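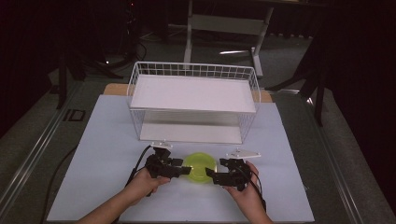
Getting Containers Back on the Shelf: A Report on the Lunside Kitchen

Print this page | E-mail this page

Our group looked at how the shared kitchen at Lunside stores its small food containers and bowls. The kitchen serves 95 residents. Most of the complaints we collected in April were about the same thing — lids and containers kept in different places, and bowls left out on the table.

Signe Engström and Mariann Kelemen drew up the plan. I wrote the report, and Viktória Kovács checked it.

Method

We compared the deep cupboard already in use with an open wire basket. The basket is white mesh with a flat white panel for a floor, so small items do not tip on the wires. It can stand on the table or on a counter. Our budget was 50 dollars, and we did not spend all of it.

The rules for the basket were short. Containers go in with the lid snapped on. Bowls go in right side up. Nothing is stacked more than 2 high. Anything with food still in it goes to the refrigerator.

We also talked to Gladys Lema, who runs the kitchen in the evening. She wanted to see what was in storage without opening a door, and she asked that the basket be light enough to lift when the table is wiped. 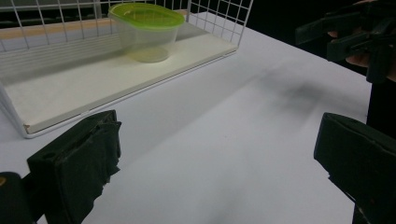 Should containers be stored with their lids on?
For a shared kitchen we recommend it, as long as the container is fully dry first. It takes more room than nesting them, but the lid stays with its container.

Limits

A basket of this kind holds much less than the cupboard. Large pots and baking pans still need a shelf, and we did not test glass containers. The mesh also collects dust — it should be washed once a month.

Last updated: April, 4:15 p.m.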